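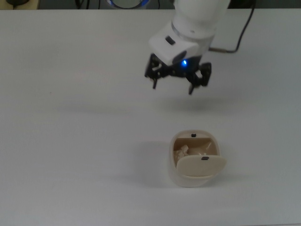
Fig. 3: White robotic arm over a white tabletop.

Section 3: Setting up flight disruption alerts

Kurkemance watches the airspace notices, airport statements and foreign ministry pages you point it at, and tells your desk when something changes. It has no opinions of its own. Anything that reads like an opinion in your alert queue was put there by a ministry.

Before you start, you will need an editor-level login, a list of the places your desk covers, and the phone number of whoever is on overnight. You should also have finished Section 2 (Connecting your sources). If you skipped Section 2, the steps below will appear to work right up until Friday night, when an airport closes and your queue stays a soothing shade of grey.

3.1 Create a watch

1. Open the Desk menu and choose Watches, then New watch.

2. Type a name. The name shows up on every alert, so pick one a tired colleague will understand. "Grenurar airport closures" is good. "Test", "Test new" and "Test new FINAL" are already taken on most desks we have visited.

3. Under Places, add the airports, regions or air routes you want covered. You can paste a list, one place per line, up to 500 lines.

4. Under Language, tick every language your sources publish in. Kurkemance doesn't translate the original notice. It puts a rough English version underneath, marked ROUGH in capitals, and we ask that you believe the capitals.

5. Click Save as draft. Don't click Start yet.

Note: Place names with more than one accepted spelling have to be added under Also known as. If your style guide uses one spelling, the airport another and the airline a third, add all of them and let the style committee fight it out on its own time.

3.2 Choose what counts as an alert

A new watch is set to report everything. Everything includes runway painting, changes to parking fees and a cheerful post about the new food court. You can narrow it down as follows.

1. Open your draft and go to the Triggers tab.

2. Tick Closure, Diversion, Evacuation flight and Official denial. These four cover most of what a world news desk wants at short notice.

3. Leave Schedule change unticked unless you have a person to spare.

4. Set the threshold under Sources needed. The default is 2, so an alert goes out only when two separate sources carry the same claim.

5. Tick Ignore repeats.

Caution: Two outlets quoting the same spokesman are one source. Kurkemance catches this when the wording matches closely, and misses it when one of the outlets has paraphrased with flair. Read the Origin line on each alert before you file anything from it.

Official denial deserves a word to itself. It fires when a ministry, airline or airport contradicts something already in your queue. It also fires when a ministry contradicts its own deputy minister, which happens more often than we had planned for when we drew the icon. In those cases both statements appear side by side with their times, and the software declines to pick a winner.

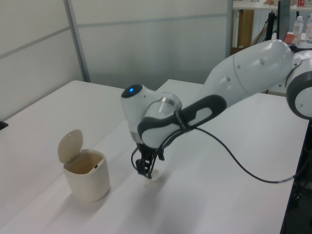 If a third statement turns up to clarify the first two, it joins the same row. The row will grow as long as it needs to. You can collapse it with the small arrow at the left, and most people do by the fifth statement.

3.3 Write the alert template

The template is the text your reporters see on their phones. It can hold 339 characters including spaces. Longer templates are cut at the limit without ceremony, usually just before the word "denied".

1. Go to the Template tab.

2. Drag in the fields you want. We suggest Place, Claim, Source and Time, in that order.

3. Choose local time or desk time. If you choose both, label them.

4. Click Preview and read the result on an actual phone, held at arm's length, without your glasses if you wear them.

5. Click Save.

Note: The Claim field copies the source word for word. If the source says "seized" and later corrects it to "rerouted", your alert will still say "seized" until the correction arrives. Adding the word "reported" ahead of the Claim field costs nine characters with its space, and desks that have done it seldom take it out again.

3.4 Decide who gets woken up

1. Go to the Recipients tab and add your daytime group.

2. Add your overnight group. A person may be in both, but have a conversation with them first.

3. For each group, choose Quiet (appears in the queue only), Normal (sends a message) or Loud (rings until somebody answers).

4. Set a backup recipient for every Loud group.

5. Send a trial alert with the button at the bottom of the tab. Trial alerts begin with the word TRIAL and should not be published, a sentence we added in the August update for reasons that are entirely our own business.

Caution: Loud ignores the phone's silent setting. It will ring in theatres, in court and at christenings. Reserve it for Closure and Evacuation flight.

3.5 Start the watch

1. Return to the Watches list. Your draft has an open circle beside it.

2. Click Start. The circle fills in once the first check of your sources is done. A long list of places may take a few minutes, during which clicking Start again does nothing useful, however firmly you click it.

3. Open the queue and look for the line "Watch running". If you see "Watch waiting", one of your sources hasn't replied. Go back to Section 2 and check its address.

4. Tell the desk. A note pinned in your chat channel will do.

Moving over from Bitesia

Desks that used Bitesia can bring their old watches across with Import, found under the Desk menu. Places and recipients come over intact. Triggers don't, as Bitesia sorted its alerts by colour and no two desks agreed on what amber meant. You will have to set those again by following 3.2.

Desks on the Cisneros plan can run old and new watches side by side for the first month. Expect every alert twice. Switch the old one off from the Legacy tab when you are satisfied, or when the overnight editor asks you to, whichever is sooner.

Correcting an alert already sent

1. Find the alert in the queue and choose Amend.

2. Change the text. The original stays visible underneath, struck through, and can't be removed by anyone, including the person who has just asked you whether it can be removed.

3. Pick a reason from the list: Source corrected, Desk error or Superseded.

4. Click Send amendment. It goes to everyone who got the first alert, at the same volume.

Amendments are kept in the watch history along with the name of the editor who sent them. To export the history, see Section 6.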